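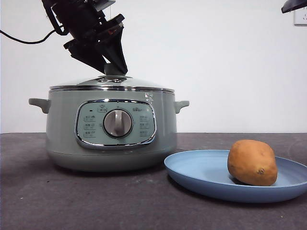
Photo: Tenda / Hedham Kitchen Archive

Pot lid

A pot lid is a removable cover for a cooking vessel. It closes the opening of a pot, pan or electric cooker, holds in heat and steam, and keeps food from spattering. Most lids have a knob or handle at the center, and many have a small opening through which steam can leave. Lids are made of metal, glass, fired clay, wood, silicone and, less often, stone.

Contents
Function
History
Shape
Materials
Knobs and handles
Vents
Lids on electric pots
Care
Other uses
See also

Function

Water in an open pot loses heat mainly by evaporation. A lid slows this loss by trapping warm, moist air over the food. A covered pot of water comes to a boil sooner than an open one on the same burner and needs less heat to stay there. Recipes that call for simmering, steaming or braising usually assume a covered pot.

Steam that meets the underside of the lid cools and turns back into water. The drops run to the rim or fall back into the food. In braising this keeps the meat moist over a long cooking time. In frying it is unwelcome, as water falling into hot fat causes spatter and softens a crisp surface. Frying pans are for this reason often used open or under a mesh screen.

A cook can control how thick a sauce becomes by moving the lid. Fully covered, the sauce stays thin. With the lid set slightly to one side, it thickens slowly. With the lid off, it thickens fastest. Older cookbooks describe the middle position as "lid ajar" or "partly covered."

History

Covers for cooking vessels are very old. The earliest were probably flat stones, large leaves, pieces of bark or a second bowl turned upside down. Few of these can be identified with certainty, since a stone or a bowl could have served many purposes. Fired clay lids made to fit a particular vessel are easier to recognize, and they are found in many parts of the world.

Cast iron pots for use over an open hearth often came with heavy, close-fitting lids. On some of these the edge was raised to form a rim, so that hot coals could be piled on top and the food heated from both sides. Pots of this type are still made for camp cooking and are commonly called camp ovens or Dutch ovens.

Sheet metal made lids lighter and cheaper. A stamped lid could be turned out in large numbers to a set diameter, which meant that a lost lid could be replaced without replacing the pot. Enameled steel and aluminum became common household materials, followed by stainless steel. Heat-resistant glass allowed the cook to look at the food without letting the steam out.

Shape

Flat lids are simple to make and easy to stack. Water that collects on a flat lid tends to drop from wherever it forms.

Domed lids are higher in the middle than at the edge. The curve adds stiffness, so that thin metal does not warp as easily, and it leads water down toward the rim. A dome also gives extra room for food that stands above the top of the pot.

Recessed lids sit lower in the middle than at the rim. Some hold water or ice on top, which cools the underside and increases the amount of moisture that returns to the food. Others carry small bumps on the inner face so that drops fall over the whole surface of the dish.

Drop lids are smaller than the pot and rest directly on the food. They are used in Japanese simmered dishes, where they keep pieces of fish or vegetable from moving about and breaking. They are traditionally made of wood and soaked before use.

Universal lids have several steps or a wide flat edge and fit pots of more than one diameter. They seal less closely than a lid made for one pot.

Materials

Stainless steel lids do not rust easily, do not react with acid foods and can be used in an oven if the knob allows it. Aluminum lids are light and warm up fast but dent more readily. Cast iron lids are heavy, and the weight helps hold them against the rim.

Glass lids are usually tempered. Many have a band of metal or silicone around the edge to protect them from knocks. A tempered lid that is scratched or chipped may break suddenly when heated, and makers generally advise against placing a hot one in cold water.

Clay and stoneware lids are normally sold with a matching pot. They hold heat well at the table. Unglazed clay takes up water and gives it off again as steam during baking.

Silicone lids are flexible and grip the rim of a smooth bowl or pan. They are often used for storage as well as for cooking.

Knobs and handles

The knob is the part of the lid most often touched and the part most often replaced. On many lids it is held by a single screw through the center. Screws work loose with repeated heating and cooling and can be tightened from the underside.

Plastic knobs stay cooler than metal ones but have a lower heat limit. Metal knobs can go into a hot oven and need a cloth or mitt. Wooden knobs stay fairly cool but may crack if they are washed often in a machine. Loop handles are easier to grip with a thick mitt and are common on large stockpots, while low knobs take up less room in a cabinet.

Vents

A vent is a small hole that lets steam escape. Without one, steam lifts the lid at the edge, which causes rattling and may push starchy water over the side. Vents are usually placed near the knob or close to the rim. Some have a sliding cover or a turning collar that changes the size of the opening, and others are lined with a metal ring to protect the edge of a glass lid.

Pressure cookers are a separate case. Their lids lock in place with a gasket, and steam leaves only through a valve made for that purpose. Ordinary lids are not built to hold pressure and should never be clamped or tied down.

Lids on electric pots

Electric cooking pots use either a loose lid, which lifts off, or a hinged lid attached to the body. Loose lids are simpler to wash. Hinged lids stay with the appliance and often carry a removable inner plate and a small cup that catches water. Rice cookers, slow cookers and multicookers are made in both styles.

Slow cookers depend on the lid more than most appliances. They heat gently, and each time the lid is raised the pot takes a while to return to its earlier temperature. Instruction booklets commonly ask the user to leave the lid in place until near the end of the cooking time.

Care

Lids should be washed on both sides after each use. Grease gathers under the base of the knob and along any rolled edge, where a soft brush works better than a sponge. Vents can be cleared with a wooden toothpick. White marks on steel or glass are usually minerals from hard water and can be removed with diluted vinegar.

The side of a lid that faces the cook should be raised last, so that steam leaves away from the hands and face. A hot lid is best set down on its knob or on a folded towel.

Lids are often stored upside down on their pots, which lets another pot stand on top. Other methods include wire racks, rails on the inside of a cabinet door and upright dividers in a deep drawer. A lid left tightly on a damp pot can cause a stale smell.

Other uses

Lids are used to press sandwiches, to cover rising dough and to trace circles. Pairs of metal lids serve as simple cymbals for children. A lid placed over a small grease fire, with the burner turned off, cuts off the air and is a standard piece of kitchen safety advice.

See also

Casserole
Dutch oven
Pressure cooker
Splatter guard
Stockpot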